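Mrema Refurbishing – Disassembly Cell Evaluation
Interim progress report to the Lindine Fund
27/07/2025

Status: on schedule, under budget, one deliverable changed

Since the last report we have finished the bench trials of the Grurex upgrade kit and moved on to the part swap trials. This report covers what was done, what the kit can and can't do at present, what we have spent, and what we would like the Fund to agree to before the next payment.

Background for readers new to the file

Mrema takes in retired office desktops, tests them, replaces what needs replacing and sells them on to schools and small offices. Most of the labor goes into opening cases and swapping memory, drives and processors. The grant pays for a trial of one commercial product, the Grurex kit, supplied and supported by Imotgate. The question the Fund asked us to answer is whether a shop of our size should buy it, rent it or leave it alone.

The kit as delivered consists of a two-finger gripper with a camera module on top, a set of printed fixture plates, the control software and a year of remote support. It does not include the arm. We were told this before we signed, but the brochure is not clear on the point and other applicants should be warned. The slatted aluminum table is ours.

Work done in this period

Installation was planned for February and finished in February. The gripper and camera went on in one day. Calibration took longer than Imotgate's manual suggests. The manual allows a morning for it and we needed most of a week, largely over the height setting, which has to be redone whenever a fixture plate is moved. Imotgate have since sent a shorter procedure and we now do it at the start of each shift.

After that we ran three groups of trials.

Group one was memory. The operator lays the tower on its side with the panel off, the old module comes out by hand, and the arm picks a new one from the slot on the plate and seats it. This is the most mature part of the product. Over the whole group we logged 2518 attempts, counting repeats on the same machines. The software's own log marks an attempt as good when the force reading passes a threshold. We found that this is not the same as a module that is fully latched, and we asked for the log to be kept alongside a manual check. Imotgate agreed and added a field for it in the next release.

Group two was drive caddies. We stopped this group early. The caddies vary too much between case models and the fingers supplied are too wide for several of them. Narrow fingers exist as an extra but are not in the grant budget. We did not think it right to spend on them without asking.

Group three is processors, and it is still running. The lever and the retention frame are opened by the operator. The arm carries the chip to the socket, lines it up with the camera and lowers it. The operator closes the frame. We limited this group to boards already written off, and that will stay the rule until the end of the project.

Findings on the kit so far

Fixture plates. These are better than we expected. They are plain printed parts, cheap to replace, and the file for each plate comes with the kit. Two of ours wore at the slots and we printed new ones in-house. The holders need to be cleaned of dust more often than the manual says.

Gripper. Reliable. No mechanical faults in this period. The rated opening suits memory and processors. It does not suit the wider brackets and we no longer try.

Camera. Works well under our ceiling lights and poorly near the window side of the room in the afternoon, when light comes off the table. We first moved the tower further in. Later we put a blind up, which was cheaper than anything Imotgate proposed.

Cables. Loose wires inside the case are the main cause of stopped runs. Power leads sit over the board in many of the machines we take in, and the software has no useful answer to a wire in the way except to stop and ask. The operator tucks them aside before the run starts. That preparation time has to be counted against the time saved, and in our figures it is.

Software. Adequate. New case models are added by recording a set of positions, and a trained operator can add one without help. The error messages are short and not always meaningful. We keep a sheet of them by the bench with our own notes on what each one means in practice.

Support. Imotgate answer within a working day. Two tickets are open at the time of writing, both about log export. Neither is holding up the work.

Staff time and training

Operators have now been given 80 hours of training between them, all on site. The first sessions followed Imotgate's course. The later ones were our own, as the course spends a long time on setting up the arm and very little on clearing a stopped run, and it is the stopped runs that take up an operator's day.

The operators' view is mixed. They like the memory work being taken off them, as it is repetitive and hard on the thumbs. They are less keen on standing by during processor placement, where they wait for the arm and then have to act quickly. We have changed the bench layout so that the next tower can be prepared during the wait.

There has been no injury and no incident to report under section 5 of the agreement.

Spending

Spending on fixtures, consumables and training in this period came to 2985 dollars, against an allowance that leaves us under budget. The main saving is from printing plates ourselves. The main overspend is small and is on static protection: we replaced the mats and wrist straps at the bench before starting group three. Receipts are in the folder shared with the Fund.

The yearly support fee falls due before the next report. Imotgate have offered to hold the present price if we confirm early. We have asked for that in writing.

Change to deliverables

The agreement lists a comparison of hand and robot swaps across memory, drives and processors. We ask to drop drives from the comparison and use the time to widen the range of case models in the other two. At present we have positions recorded for 34 models. The machines that come through our door are more varied than that, and a result based on a narrow range would be of little use to another shop.

If the Fund prefers to keep drives in, we would need the narrow fingers and more time. A quote from Imotgate is in the folder.

Risks

The main risk is that the kit's value depends on which machines we happen to be sent. A batch of one model suits it very well. A mixed pallet does not, as every change of model means a change of plate and a fresh height setting. We are trying out sorting at the intake desk so that like goes with like. It helps, but it takes floor space we are short of.

A second risk is dependence on one supplier. The plates can be made by anyone and the positions we record are ours, but the software runs only with the Grurex gripper. If Imotgate stopped selling it, we would keep a working cell with no updates. We have asked what happens to license keys in that case and are waiting for an answer.

Provisional view

For memory alone, on sorted batches, we would rent the kit. We would not yet buy it. The processor work could change that view, and it is too early to say in which direction. Placement itself looks sound, but the time per machine is still being measured, and we don't want to quote a number from a group that is half done.

Next steps

– Finish group three and send the full log with the manual check field filled in.
– Record positions for further case models, starting with the ones we receive most.
– Run the hand comparison on the same batches, with the same operators.
– Get written answers from Imotgate on the support price and the license keys.
– Prepare the open version of the bench sheet so that other shops can use it.

We ask the Fund for a decision on the change to deliverables before the next payment date. The work on memory and processors goes on in either case.

Processor placement at the bench, group three:

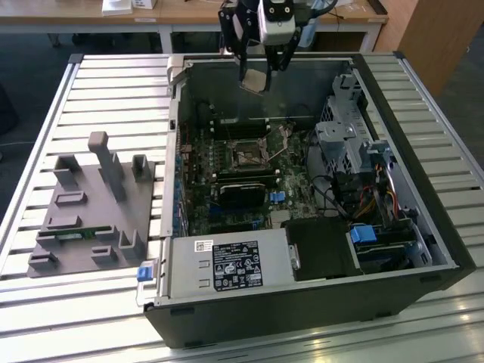 Lindine Fund, comment on the report: We are content for drives to be dropped, provided the final report says plainly why group two was stopped and includes the quote for the narrow fingers. Please also show preparation time on its own line in the comparison, so that a shop with tidier machines than yours can work out its own figure.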